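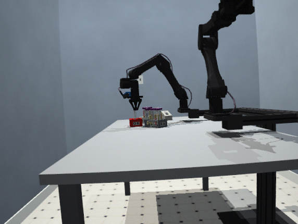

Lab bench scene in the simulator: tube rack, QR block and both arms.

Bulen Bench
Simulated two-arm lab bench for planner and perception testing

What is in this repository

Bulen Bench is the simulation package we use to test the Isurix motion planner. It holds the room and table model, the models for a small and a large arm, the task scripts, and a set of 2000 recorded episodes. Each episode stores joint states, gripper commands, planner status and rendered color images.

The code is kept by Marama Bolger and Declan Henare. Send pull requests to either of them.

Running it

Install the package, then start the scene server before the planner. If the planner comes up first it will wait for a world model and time out. Task scripts are in the tasks folder, one file per task. To replay an episode without planning, pass its folder to the replay script. Replay ignores the planner settings, including the random seed.

Both arms are always loaded, even for tasks that only move the small one. The planner treats the other arm as a fixed obstacle in those tasks – set arm_mode to both if you want it to move.

Camera views

There is a room view and a wrist view. The wrist view is rendered from the gripper side and moves with the arm, so the rack and the block are not always in it. Images with no task object are kept in the release. They are marked with target_visible set to false in the index file, and the loader does not drop them unless you ask it to.

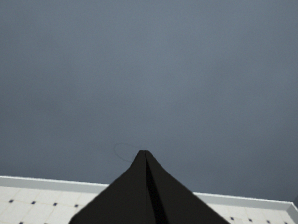 Tegan Donnelly wrote on the tracker that her pose estimator was giving high scores on images where target_visible was false, and asked whether the loader should skip them by default. We left the default alone. Use skip_empty for training, and leave it off when you measure false detections.

Known problems

Episode 37 has a gap in the joint log. The images are complete.

The renderer and the planner run on separate clocks. With 8 or more workers on one machine, image timestamps can fall behind the joint states. Use the sync script before training on those runs.

Cables are drawn but have no collision shape.

Changes

August: new index format. Old index files can be converted with the script in tools. The Godemetti export was removed.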